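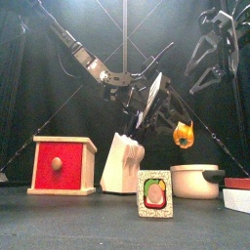 Divisel two-arm kit for a small teaching kitchen - is it worth the money?

Posted in Home and Small Workshop Automation

Salamatu Effiong

Hello to all. I am asking before I spend money which is not only mine. We are a small cooking school and we would like to buy the Divisel tabletop kit with two arms and the standard grippers. The work is simple. The arm must take one vegetable or one small kitchen thing from the table, lift it, and put it in another place, so that the students can see how such a task is programmed. No cutting, no heat.

The seller, Jurnen, offers the kit together with one year of support. Without support the price is 700 less, and this is a big difference for us. I have read the product page many times, but it speaks mostly about boxes and blocks. Our things are round and smooth, for example peppers, eggplants and lemons. My three worries are these:

The grip. Will the fingers hold a bell pepper without making marks on the skin?
The setup. I can follow written instructions well, but I am not an engineer.
The support. Does somebody really answer, or is it only a form on a website?

I would be thankful for answers from people who have used the kit with real food. Thank you in advance for your time.

Ruth Llanos

Hello Salamatu. I use the same kit since November, also with food, so I will try to answer in your order. Please excuse my English.

About the grip. A bell pepper is possible, but it needs patience. In the default profile the gripper closes with a force setting of 100, and for a pepper this is too much. With me the skin got a small dent each time. I went down in steps and now I stay at 40 for peppers and lemons. Below this value the lemon begins to turn between the fingers. The eggplant was the most difficult, and I still do not trust it. If you take the pepper by the tip, with the stem down, it hangs quite well, but then you must move slowly, or it swings. Taking it around the shoulders is more secure, only the fingers must open wide and they touch everything that stands near. So leave free space between the things on the table - a hand's width is good.

The soft finger covers are sold separately. I find this not correct from the company, because for fruit and vegetables you really want them. Ask Jurnen to put one set in the offer. They did it for me when I asked politely.

About the setup. The manual is clear for the mechanical part. For the calibration it is not clear at all. It says to "repeat until satisfied", and I did not know when I should be satisfied! I lost two evenings with this. What helped me was to calibrate one arm completely, save it, and only then start with the second. The manual shows both together. Also tighten the table clamps again after the first day of work. Mine had moved a little, and I was searching the error in the software.

When both arms are on one table, give each of them its own zone in the settings before you run anything. They do not see each other. The software has a box for this, under Workspace, and it is switched off when the kit arrives.

About the support. I paid for it in the first year and I would do it again, but maybe not for a second year. My questions were answered by a person, normally by the next day. One answer was only a link to the same page of the manual which I had complained about. The other answers were good.

If your budget is very tight, look also at the one-arm version. For showing pick and place to students, one arm is enough, and you can add the other later with the same base plate.

Jilgate

I had the Divisel for a short time and sent it back. Too slow for me and the cables are too short. I have the Wegener now and I am happy. It lifts more, and the fingers have rubber from the factory. Buy that one.

Salamatu Effiong

Thank you both. Ruth, your numbers are very useful, I have written them down. Did you have to change the force again when you put on the soft covers, or is the 40 already with them?

Jilgate, may I ask what you lift with the Wegener? I see in their list that the gripper opens to 145 mm, and this would be good for big peppers, but I find nothing about the lowest force.

Ruth Llanos

The 40 is with the covers. Without them I was at a little less, but I did not write down the value, so I do not want to tell you a wrong one. Begin low and go up until the pepper stays. Use an old pepper for the first tries.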